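Sindix Two-Finger Gripper, Tool Handling Kit

The Sindix is a parallel gripper for light tabletop arms, sold singly or as a left and right pair. We compared it with the Beaudoin on a brush painting task, which asks more of the fingers than blocks and cups do. The brush has to be held behind the ferrule, dipped, and set down on paper at a steady angle.
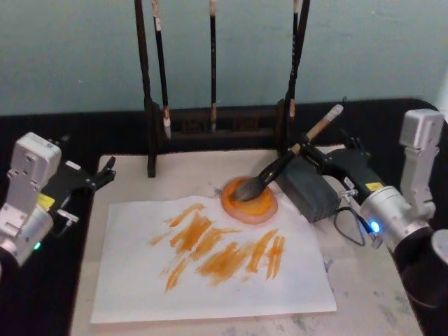

Stroke width depends mostly on grip force. At the factory setting the handle can turn between the fingers on a long stroke, so Mohit Bansal recommends going up one step in the controller menu and leaving the approach speed alone. The Beaudoin grips harder but is slower to open. Rated life is 2000 hours between finger pad changes.

We use this cookie to remember your region. Accept | Settings 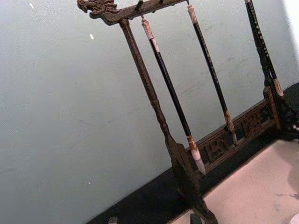
The wrist camera is an option and can be added later. Mount it before calibrating. Thin, dark objects are the hard case for any grasp planner, and the black brush shafts hanging parallel on the rack are a fair test of one. Marcela Zelenák's setup notes cover exposure and are included with the camera.

Finger pads, pack of two: 99
Wrist camera bracket: 346

Orders placed in October ship from Tiltley.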